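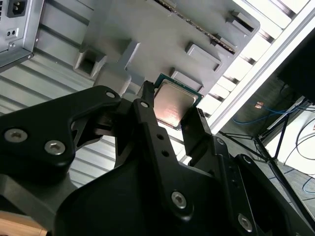

The processor, held by its edges.

Swapping a desktop CPU gets sold as either terrifying or a three-minute job. I don't buy either. Unplug the machine, open the case and look up which chips your board takes before you spend money.

Lift the retention lever fully, then the load plate. If it fights you, stop. 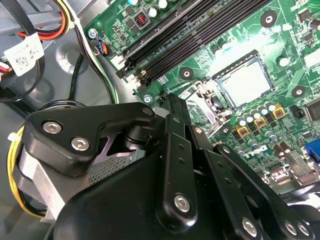
Do I need an anti-static strap?
Touching bare case metal first has been enough for me, but a strap is cheap.

Match the corner marks and lower the chip straight down — no pushing.
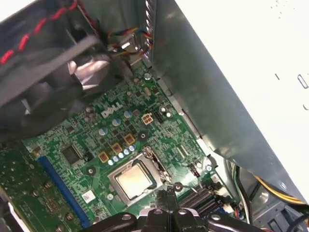

Thermal paste is where the bad advice piles up. Clean any smudges off the heat spreader before you add a small dab. Skip the "miracle" pastes.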